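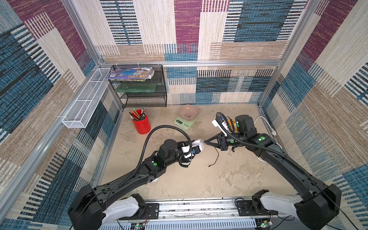
The Hestgate is the push-along sweeper I'd been trying to get back into the shop for ages, and it's finally on the shelf again. No cord, no battery, no bag. You push it, the wheels turn the brush, the brush flicks the crumbs up into the pan, and when you're done you tip the pan into the bin. My nan had one that lived behind the laundry door and I thought it was the dullest object in the house, and now I sell them and get a bit carried away, so bear with me! The people who ring up about it mostly have floors that hide the mess. Speckled beige like the floor up there is the classic, because toast crumbs are more or less the same colour and you only find out with bare feet. Dark boards show every last bit and you grab the broom without thinking. On a pale mottled floor you need something you'll run over it every night whether it looks dirty or not, and it has to be light enough that you don't mind.

Hestgate Floor Sweeper, standard width
Colours: slate, cream, bottle green (green is slow to arrive, ask first)
Weight: 1465 g with the handle on
Brush: Broltix mixed bristle, removable
Handle: steel, screws together in 2 pieces
Pan: two-sided, opens from a thumb lever on top
Suits: low-pile rugs, lino, tiles, sealed boards
Doesn't suit: shag, wet floors, loose-weave jute

About that brush. The old version had a plain nylon roller and it was fine on carpet but on tiles it just pinged rice into the next room. The Broltix one has softer bristles mixed through in a spiral, and they sort of drag the bits along before they lift them. I tested it with raw rice, cat biscuits, dried-out playdough and the sandy grit that comes in from the driveway. Rice and grit, lovely. Cat biscuits need a second push from the other direction. Playdough depends how squashed it is - if somebody has stood on it, get a butter knife.

Hair is the thing everyone asks about. It does wind around the roller, I won't pretend otherwise. You push the two end caps in, the roller drops out, and you run scissors along the groove and pull the lot off. I do mine over the outside bin while the kettle boils. My old one needed a screwdriver and bad language, so I count this as progress.

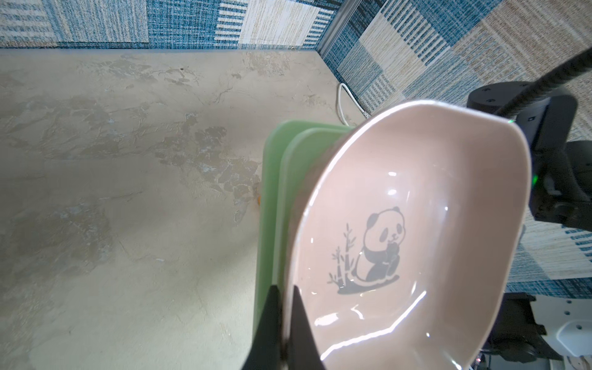

Now the height setting, which people miss. There's a little slider underneath near the back wheels with a low and a high position. Low is for hard floors and high is for rugs. It comes out of the box on high for some reason, and if you try it on tiles like that the brush barely touches and you'll think you've bought a dud. Milagros Tapia, who packs most of our orders, now flips every one to low before it goes out, but if yours came from another shop, turn it over and check. Do it with the pan empty. I've done it with the pan full and I don't recommend it.

Putting it together takes a minute. The handle sections screw into each other and then into the swivel on top of the body. Do it up by hand and stop when it's snug. Marwan Karaki sent his back last October because the swivel had cracked, and when we had a look he'd gone at it with pliers. We sorted him out with a new swivel (they're a cheap part, and we keep them) and he's been very good about being mentioned here.

It's quiet, too. You get a soft rattle on tiles and nearly nothing on carpet. I run it in the evening with a sleeping toddler on the other side of a thin wall and haven't woken him yet. If you're in a flat with someone underneath, it's a much kinder choice than dragging a vacuum about at ten at night. It also goes nearly flat, so you can get it under a low couch, and the rubber strip along the edge means the skirting boards don't get chipped. The strip on the cream model does go grey after a while. Warm water and a bit of dish soap brings it back most of the way.

What it isn't: a vacuum. It doesn't suck anything. Fine dust stays where it is, and so does anything down a crack between boards. I still vacuum on the weekend and use the Hestgate the rest of the time. If you've only got room or money for one thing and your place is mostly carpet, buy a vacuum, and I'd tell you the same at the counter.
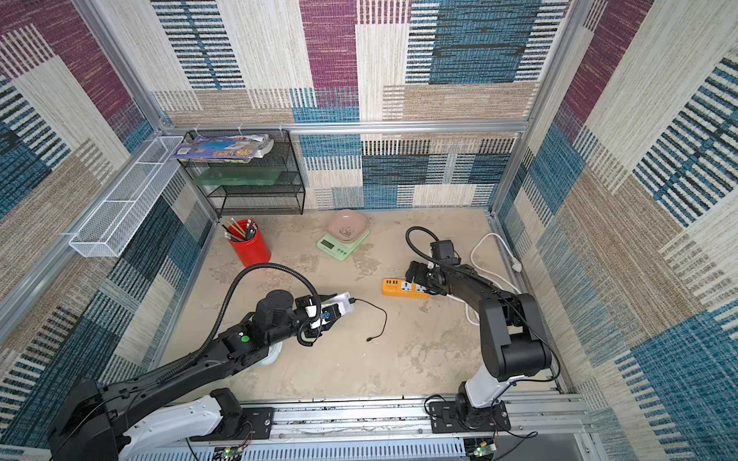 Spare parts are where I'm fussiest, and I wouldn't stock a sweeper I couldn't fix. We carry rollers, end caps, swivels, edge strips and the pan spring. The spring is usually the first thing to go. You'll know, because the pan won't snap shut properly and you leave a neat line of crumbs across the floor you just cleaned. Issa Khoury does our repairs out the back of the Sleiman Street shop and he'll fit a spring while you wait if he's not flat out. Wheels we have to order in from Miltevon, the importer, and they come when they come.

Warranty is 6 years on the body and handle. The brush isn't covered, fair enough, it's a brush. Mine has been going roughly 2 years on the one roller and it's looking a bit thin in the middle but still picks up. Keep your receipt, or if you bought it from us just give us your name and we'll find you on the system.

A couple of things customers have told me. Fares Semaan keeps his in the caravan and says it's perfect for the annexe matting as long as the grass clippings are dry. Another lady uses hers under the budgie cage, morning and night, and swears by it for seed husks. I tried it on pine needles after Christmas and it was brilliant for a while and then jammed solid, so empty it more often than you think you need to if you're doing a tree.

Postage is a flat rate anywhere in the country and the box is long and skinny, so if you've got a parcel locker, check it fits or send it to work. Pick-up from Sleiman Street is free. Ask for Imad Hakim if I'm not in, he knows where they're stacked and he'll show you the slider if you ask. Cream and slate are here now, and the next green ones are due at the end of January 2018. I can put your name on one if you email, no deposit needed.

Returns are fine if it's unused and in the box. If you've used it and hate it, ring me anyway and we'll have a chat. Usually it's the slider.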